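**Esmaeil Asadi** · 16/08/2020

1/ Five months of baking all our own bread now, so a thread on what I've learnt about flour, time and a bad oven. Mostly for my cousin, who keeps ringing me with her hands in the dough.

2/ Basic loaf: 500 g strong white flour, a teaspoon and a half of salt, a small spoon of dried yeast, water until it feels tacky. I've stopped changing it. Every time I got clever the loaf got worse.

3/ Flour brands. I used Lockwood until the shops ran out in spring, then moved to Nudora, which takes noticeably more water. If you swap brands, hold some water back and add it slowly. My first Nudora loaf was a brick.

4/ Kneading by hand takes me ten minutes. I put the radio on. If the dough tears when you stretch it, carry on.

5/ Rising. The recipe says one hour. My kitchen faces north and it's never one hour. In December I'd expect 3. Last week, in the heat, it was over the top of the bowl before I'd washed up. Look at the dough and ignore the clock.

6/ Leaving it in the fridge overnight gives a better flavour and means fresh rolls by nine. Cover it properly or you get a skin on top.

7/ Our oven runs cool at the front. I turn the tray halfway through and leave the door shut otherwise. An oven thermometer cost me less than a takeaway and explained most of my failures.

8/ Someone asked about bigger batches. I've done 800 g of flour in one go and that's the limit of my bowl. Past that, make 2 doughs.

9/ Rolls are easier than loaves if you're starting out. They cook fast, they freeze well, and if one goes wrong you've still got the others. Weigh the pieces if you want them even. I don't bother. 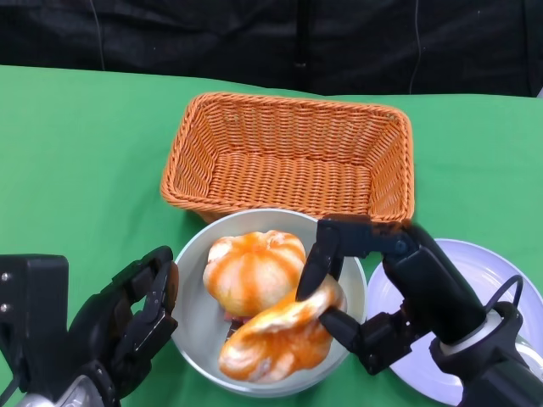
10/ Freezing: let them go completely cold first, bag them, squeeze the air out. They come back fine after a few minutes in a hot oven. The microwave turns them to rubber.

11/ Stale ends go in a tub for breadcrumbs. Very stale ends go in soup. We've thrown almost nothing away since March.

12/ Still can't do a decent rye. Mine comes out gummy in the middle even when I leave it a full day before cutting. If you've cracked it, reply with your oven temperature and what tin you use.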